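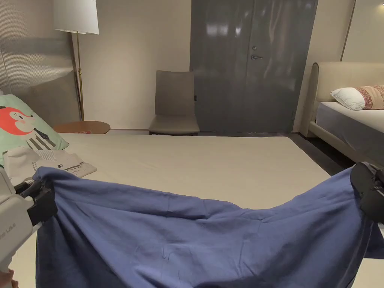
So which gripper should I buy? The one that does your ugliest job without complaint, and you'll only find that out by trying a few of them on it.

I'm Darren Cheetham and I run Wragg, a small outfit that tests grippers, arms, wrist cameras and controllers for people who'd like to know what they're getting before they pay for it. There are 4 of us. I started it after years of buying equipment for a packaging plant off the back of nice brochures (I still have a drawer full of the mistakes, if anyone needs a vacuum cup that hates cardboard).

Most of what we do is side by side. Same task, same object, two or three grippers, and a lot of patience. A normal comparison is 216 tries per gripper, and we write down every drop, every slip and every time one of us had to step in and untangle something. If a jaw gets worse after 600 closes, that goes in the report too, with the supplier's name on it. Some suppliers love us for that and some don't call back!

Cloth is my favorite, and it's the thing we get asked for most these days. A box stays the shape it was when you picked it up. A big sheet of fabric sags in the middle, slides out of one jaw while you're watching the other, and folds itself up in ways you didn't ask for. We do a lot of that work with hand-held grippers first, one in each hand, over a proper bed in a proper bedroom, and only go to arms once we know which jaws are worth mounting. It saves our customers money and it saves me from bolting and unbolting things all afternoon.

We don't sell hardware and we don't take a cut from anybody who does. You pay for the test and you get all the numbers, plus a phone call where I tell you what I'd do if it were my money. Reports usually run to 90 pages. Read the first two and then ring me.

If you've got a part that nothing will pick up, send it over. We like those. Mornings are best for a call, before the compressor goes on.

Recent from the bench
Ridged jaws or smooth jaws for heavy fabric?
Nikent and Stosteck wrist cameras in bad light
Three weeks with the Travach controller
What we log when a gripper drops something
October open bench: bring your awkward parts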